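Willau団地管理組合　設備部会　議事録

件名　住戸用熱交換換気装置の更新および共用ダクト清掃に関する件
開催日　6月15日
場所　Kumside集会棟　第二会議室
出席　部会長、副部会長、各棟選出の部会員、管理会社（設備担当、会計担当）、Enriquez設備（現場責任者、技術担当）
欠席　東棟選出の部会員一名（委任状提出済み）
傍聴　居住者若干名
記録　管理会社事務担当

開会
定刻、部会長が開会を宣した。規約に定める定足数を満たしていることが事務担当より報告され、部会は有効に成立した。議事録署名人には、南棟および北棟選出の部会員が指名され、両名ともこれを承諾した。

前回議事録の確認
前回部会の議事録案について、事前配付のうえ意見を求めたところ、共用廊下側の排気口の名称に表記の揺れがあるとの指摘が一件寄せられた。「廊下側排気口」に統一することとし、その他の修正はなく承認された。なお、前回保留とした屋上点検口の鍵の保管方法については、管理会社の内部手続が完了していないため、次回の報告事項に繰り延べる。
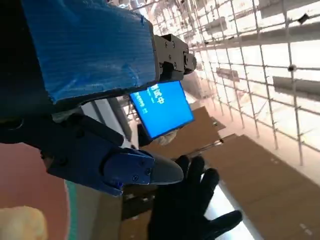

■ 議題一　換気装置の現況調査について（報告）

管理会社設備担当より、本年度に実施した住戸内換気装置の現況調査の結果について報告があった。要旨は次のとおりである。

調査の対象は、当団地の全437戸に設置されている天井埋込型の熱交換換気装置である。期間内に立入調査を完了した住戸は400戸であり、残る住戸については、長期不在、日程の不調または調査辞退により未了となっている。未了住戸には調査票を再度投函しており、回答のあったものから順次日程を調整している。

装置はいずれも竣工時に設置されたもので、使用開始から20年が経過している。製造者による補修部品の供給はすでに終了しており、送風機の軸受、基板等が故障した場合は、保管している中古部品の流用によって対応してきた。当該部品の在庫も残り少なく、特に基板については、次に同様の故障が重なった場合、即時の修理を約束できない状況にある。

調査において多く見られた不具合は、フィルターの目詰まり、送風機の異音、給気側シャッターの固着であった。フィルターの目詰まりについては、清掃により風量が回復した住戸が大半であるが、長期間清掃が行われていなかったとみられる住戸では、清掃後も設計風量に届かないものがあった。これについては、熱交換素子自体の汚損、または共用ダクト側の汚れによる抵抗の増加が考えられるとのことであった。

異音については、居住者の申告と現場での確認結果が一致しない例もあった。夜間のみ音が気になるとの申告に対し、日中の立入時には異常が認められなかったものである。設備担当からは、夜間は周囲が静かになるため通常の運転音が目立つ場合があるほか、外気温の低下に伴ってシャッターの動作音が生じる場合もあるとの説明があった。

給気側シャッターの固着は、海側に面した西棟および南棟に偏っていた。外壁側のフードに塩分を含む付着物が確認されており、装置本体の更新のみでは再発を防げない可能性がある旨の補足があった。

質疑
部会員より、調査未了の住戸の装置も同じ程度に劣化しているとみてよいかとの質問があった。設備担当は、設置年および機種は同一であるものの、使用状況により劣化の程度は異なるため、立入りを行わずに判断することは避けたいと回答した。

部会員より、装置を停止したまま生活している住戸がどの程度あるかとの質問があった。設備担当は、立入時に停止していた住戸は記録しているが、日常的に停止しているか否かまでは聴取していないと回答した。これに対し部会長より、結露やかびの発生に関わる事項であるため、次回以降の調査票に運転状況の欄を設けるよう求めがあり、管理会社はこれを了承した。

西棟選出の部会員より、フードの付着物について、前回の大規模修繕の際に塗装と併せて清掃を行ったはずではないかとの指摘があった。設備担当は、当時の工事仕様書を確認のうえ、次回に書面で回答するとした。

以上をもって、本報告は了承された。

■ 議題二　更新機種の選定について（審議）

副部会長より、これまでの検討経過について説明があった。更新機種については、既設の天井開口を利用できること、既設ダクトの口径に適合すること、フィルターの着脱を居住者自身が行えることを条件として候補を募り、4機種について資料の提出を受けた。このうち二機種は、天井開口の拡張を要することが判明したため、前回部会において候補から除外している。

続いて、Enriquez設備の技術担当より、残る候補のうちGurard型の説明があった。

Gurard型は、既設装置と外形寸法がほぼ同等であり、天井仕上材の補修を伴わずに設置できる見込みである。ただし、点検口の枠が既設のものより薄いため、住戸によっては枠と天井面との間に隙間が生じる可能性があり、その場合は見切材を取り付ける。見切材の色は白のみで、木目調の天井に改装している住戸では見た目に違いが出ることを事前に案内する必要がある。

フィルターは下面の蓋を開けて引き出す方式で、工具を必要としない。既設装置では蓋の固定に小ねじが用いられており、高齢の居住者から清掃が困難であるとの申出が多かった点に対応するものである。他方、蓋の開閉には天井面まで手が届くことが前提となり、踏み台の使用を避けられない。この点は候補機種のいずれにも共通する。

運転は常時の弱運転を基本とし、入浴後および調理中に強運転へ切り替える。切替えは壁面の操作器で行うが、既設の配線をそのまま使用できるのは居間の操作器に限られる。洗面所側に操作器を増設している住戸については、個別に配線の確認が必要となる。

質疑および意見
北棟選出の部会員より、設計風量を満たすかどうかは装置の能力だけで決まるものではなく、ダクトとの接続部の施工に左右されるのではないかとの意見があった。過去に別の棟で給湯器の更新を行った際、接続部の断熱材が戻されておらず、後日結露が発生した経緯があるため、今回は同様の事態を避けたいとの趣旨である。

Enriquez設備の現場責任者は、接続部については気密テープを施したうえで断熱材を復旧し、復旧後の状態を住戸ごとに記録して提出すると回答した。併せて、設置後に給気および排気の風量を測定し、設計値に達しない場合は原因を調べたうえで是正するとした。是正の範囲について部会長より確認があり、装置および接続部に起因するものは同社の負担、共用ダクトに起因するものは管理組合と協議のうえ別途対応とすることで認識が一致した。

南棟選出の部会員より、風量の測定結果を居住者にも渡してほしいとの要望があった。管理会社は、測定結果の控えを各住戸に交付することは可能であるが、数値のみでは判断が難しいため、設計値を併記した様式を用意すると回答した。様式案は次回部会に提出する。

東棟選出の部会員（委任状に付された書面意見）からは、機種を一つに限定せず、居住者が上位機種を選択できるようにすべきとの意見が示された。これについて副部会長は、共用ダクトに接続する装置の能力が住戸ごとに異なると、上下階の風量の均衡が崩れるおそれがあるため、統一が望ましいと述べた。技術担当も同旨の説明を行い、特に最上階と最下階では既設の調整ダンパーの開度が異なるため、能力の大きい装置が混在した場合には全体の再調整が必要になるとした。

傍聴の居住者より発言の求めがあり、部会長がこれを許可した。発言の内容は、既設装置をすでに自費で交換した住戸の取扱いに関するものであった。管理会社は、自費交換の届出がある住戸については個別に機種を確認しており、能力が設計範囲内にあるものは今回の更新対象から外すことができるとした。費用の調整については次の議題に含めて扱うこととした。

採決
更新機種をGurard型とすること、および機種を全住戸で統一することについて諮ったところ、出席部会員の賛成多数により可決された。反対した部会員より、他候補の運転音に関する比較資料が十分でなかった旨を議事録に記載するよう求めがあり、部会長はこれを認めた。

■ 議題三　施工条件および費用負担について（審議）

会計担当より、費用負担の考え方について説明があった。

規約上、住戸内の換気装置は専有部分に属し、共用ダクトおよび外壁フードは共用部分に属する。したがって、装置本体および取付費は各区分所有者の負担、ダクト清掃およびフードの交換は修繕積立金による負担が原則となる。一方で、共用ダクトの性能を維持するためには装置の一斉更新が望ましく、過去の総会においても、共用部分と構造上一体をなす設備の更新については、管理組合が一括して発注できる旨の決議がなされている。

これを踏まえ、管理会社からは次の案が示された。装置の調達および取付けは管理組合が一括して発注し、費用は各区分所有者から徴収する。徴収は一括払いのほか、管理費と併せた分割払いを選択できるものとする。ダクト清掃およびフード交換は修繕積立金から支出する。

部会員より、分割払いの期間中に住戸が売却された場合の取扱いについて質問があった。会計担当は、売却時に残額を精算することを原則とし、重要事項として買主に告知されるよう、管理会社が発行する調査報告書に記載すると回答した。

別の部会員より、賃貸に出されている住戸では、区分所有者と入居者の双方に連絡が必要となるが、工事日程の通知がどちらに届くのか不明確であるとの指摘があった。管理会社は、費用に関する通知は区分所有者に、日程に関する通知は双方に送付すると回答した。

施工条件については、Enriquez設備の現場責任者より次のとおり説明があった。

施工は棟ごとに行い、同一の縦系統に属する住戸を連続して施工する。これは、系統の途中に新旧の装置が混在する期間を短くするためである。一住戸あたりの作業は原則として日中に完了し、作業中は換気装置および居間の照明の一部が使用できない。天井点検口の直下には養生を行うため、家具の移動が必要な場合は事前に居住者へ連絡する。ピアノ、仏壇、水槽等の移動は作業員では行わない。

搬入には各棟の昇降機を使用する。昇降機の使用時間帯については、通学時間帯を避けるよう部会員から要望があり、現場責任者はこれを了承した。資材の仮置場は北棟裏の駐輪区画の一部を充てる予定であるが、当該区画の利用者への代替場所の案内が済んでいないため、管理会社が早急に対応する。

撤去した既設装置は、当日中に住戸から搬出し、仮置場で分別したうえで処分する。既設装置の断熱材に含まれる材料については、竣工図書に記載の品番を製造者に照会中である。回答が得られるまで撤去作業には着手しない。
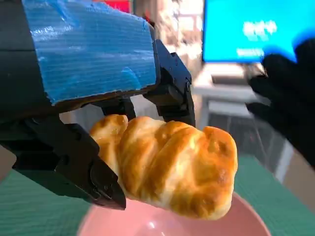 ピンク色のボウルと焼き菓子

施工品質の確認方法
部会長より、更新の成否は機種の選定よりも取付けの質にかかっているとの認識が示され、確認の方法について重点的に協議した。

先行して試験施工を行うことについては、異論がなかった。対象は、最上階、中間階および最下階から選ぶこととし、選定は管理会社が希望者を募ったうえで行う。試験施工では、風量のほか、運転音、操作器の使い勝手、蓋の開閉のしやすさについて居住者の意見を聴取する。聴取は施工直後のみでなく、暖房を使用する時期にも改めて行う。給気温度に対する不満は冬季に生じやすいためである。

風量測定については、測定器の校正証明書の写しを提出させるとともに、抽出した住戸において管理会社が立会測定を行う。抽出の方法について、部会員から、施工者に事前に知らせない形で選ぶべきとの意見があり、これを採用した。

接続部の断熱復旧については、点検口を閉じた後では確認が難しいため、閉鎖前の状態を記録することを契約条件に加える。記録に不備がある住戸については、施工者の負担で点検口を再度開け、確認を行うものとする。

ダンパーの調整については、縦系統ごとに全住戸の施工が終わった段階で行う。個別に調整した住戸が後の施工の影響を受けることがあるため、居住者に対しては、施工直後の風量が最終的な値ではないことを案内文に明記する。

共用ダクト清掃の時期
ダクト清掃を装置更新の前に行うか後に行うかについて協議した。更新前に行えば、清掃によって剥離した粉じんが新しい装置に入ることを避けられる。更新後に行えば、取付作業で生じた切粉等も併せて除去できる。技術担当は更新前の実施を推奨し、取付作業で生じる切粉は住戸側で吸引除去するとした。協議の結果、更新前に清掃を実施することとした。

清掃の方式については、回転ブラシと集じん機を併用する方式が提案された。ダクトの一部に可とう管が使用されており、ブラシの種類によっては内面を傷める可能性があるとのことで、当該区間については圧縮空気による方法に切り替える。区間の特定は竣工図に基づいて行うが、過去の改修により図面と現況が異なる箇所があることが調査で判明している。管理会社は、相違箇所を反映した図面を着手前に作成する。

外壁フード
西棟および南棟のフードについては、耐塩仕様のものに交換することとした。北棟および東棟については、清掃のうえ既設品を継続使用する。フードの交換には高所作業を伴うため、足場を設けずにロープを用いる方法と、次期大規模修繕に合わせる方法の比較資料を次回までに用意する。比較の結果によっては、フード交換の時期が装置更新とずれることもあり得る旨を確認した。

採決
一括発注および費用負担の原則、試験施工の実施、ならびにダクト清掃を先行させることについて一括して諮り、全員異議なく可決された。費用の具体的な額および分割払いの条件については、見積書の精査後に改めて審議する。

■ 議題四　居住者への周知について（協議）

管理会社より、周知文の案が示された。内容は、更新の目的、対象となる装置、今後の手順、費用負担の原則および問合せ先である。

部会員からは、換気装置と空調機を混同している居住者が少なくないため、冒頭で両者の違いを説明すべきとの意見があった。換気装置を更新しても冷房や暖房の能力が向上するものではない点は、誤解のないよう明記する。併せて、天井の吹出口を家具や布で塞がないこと、運転を常時継続することを記載する。

文字の大きさについては、前回の給水管工事の案内が読みにくかったとの声を踏まえ、本文を大きくし、裏面に手順の図を載せることとした。外国語版については、英語版を作成し、その他の言語は窓口での個別対応とする。

説明会は、試験施工の結果がまとまった後に開催する。夜間の部と日中の部を設け、内容は同一とする。説明会に出席できない居住者のため、当日の資料および主な質疑を掲示板および管理組合のページに掲載する。

自費交換済みの住戸に対しては、届出の有無を確認する書面を別途送付する。届出がなされていない場合でも、これを理由に直ちに不利益な取扱いをすることはないとの文言を加えるよう部会員から提案があり、採用された。

その他
（一）駐車場棟の排気ファンについて、始動時に振動が生じているとの報告があった。管理会社が防振ゴムの状態を確認する。
（二）集会棟の空調機の吹出温度にむらがあるとの申出について、フィルター清掃後も改善が見られないため、冷媒の点検を手配した。
（三）屋上の雨水ますの清掃を、梅雨の期間中に追加で実施する。
（四）部会の会議資料について、紙での配付を希望しない部会員は事務担当まで申し出ることとした。

決定事項の整理
・更新機種はGurard型とし、全住戸で統一する。ただし、自費交換済みの住戸で能力が設計範囲内にあるものは対象外とすることができる。
・装置の調達および取付けは管理組合が一括発注する。
・共用ダクトの清掃は装置更新に先行して実施する。
・点検口閉鎖前の接続部の記録を契約条件に加える。
・試験施工を実施し、暖房使用時期にも居住者の意見を聴取する。

宿題事項
・過去の大規模修繕におけるフード清掃の仕様の確認（管理会社設備担当）
・既設装置の断熱材に関する製造者への照会結果の報告（Enriquez設備）
・風量測定結果の交付様式案の作成（管理会社設備担当）
・フード交換の施工方法の比較資料（Enriquez設備）
・図面と現況の相違箇所を反映したダクト系統図（管理会社設備担当）
・分割払いの条件案（管理会社会計担当）
・北棟裏駐輪区画の利用者への代替場所の案内（管理会社事務担当）

今後の予定
見積書の精査を経て、次回部会で費用を審議する。試験施工は秋までに行い、暖房使用時期の聴取結果と併せて、12月の部会で本施工の可否を判断する。本施工に係る予算は、その後の総会に付議する。次回部会の開催日は、部会員の都合を確認のうえ別途通知する。

閉会
以上をもって議事のすべてを終了し、部会長が閉会を宣した。本議事の経過および結果を明らかにするため、本議事録を作成し、部会長および議事録署名人がこれに署名する。

関連する記事
・設備部会　前回議事録（屋上点検口の管理、排気口の名称整理）
・換気装置フィルターの清掃手順（居住者向け）
・調査票の再投函について
・給水管工事　完了のお知らせ
・共用廊下照明の交換に伴う一時消灯のご案内
・専有部分の改修を行う場合の届出様式

コメント

西棟の居住者
フードの件、取り上げていただきありがとうございます。うちは南西の角ですが、風の強い翌朝は給気口のまわりが白っぽくなります。交換が大規模修繕と一緒になる場合、それまでの間に清掃だけでもお願いできないでしょうか。

匿名
自費で交換した者です。届出は出したつもりですが控えが見当たりません。書面が届くのを待っていればよいですか。

管理会社事務担当
上の方へ。確認の書面を順次お送りしますので、そのままお待ちください。機種名が分かる保証書や取扱説明書がお手元にあれば、ご用意いただけますと確認が早く済みます。

北棟・子育て中
昇降機の時間帯に配慮いただけるとのこと、助かります。下校の時間もできれば避けていただきたいです。低学年は昼過ぎに帰ってくる日があります。

匿名
運転音の比較資料が足りなかったという意見に賛成です。寝室のすぐ上に装置がある間取りなので、試験施工の住戸を選ぶときはこの間取りも入れてください。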